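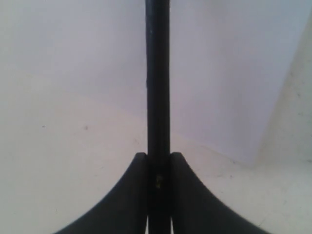

Noémie Picard asked why the finger pads get their own line in the budget when the arm quote already says "gripper included."

Because the included set is one pair. We planned on 8 pairs for the year at Wirbridge. Pads are a consumable, so they go under supplies and stay out of capital.

Curved fingers with flat inner faces hold a slim round rod fine. For larger diameters I'd price a second profile now. Tamuno quoted 456 a set, 19 days lead time. Ilton was cheaper but wants a minimum order.

Still open: wrist camera spare, yes or no. I have 1000 left in the line and shipping isn't in it yet.

Fisden quote expires end of April. If anyone has run their pads on coated rod, send me the wear numbers.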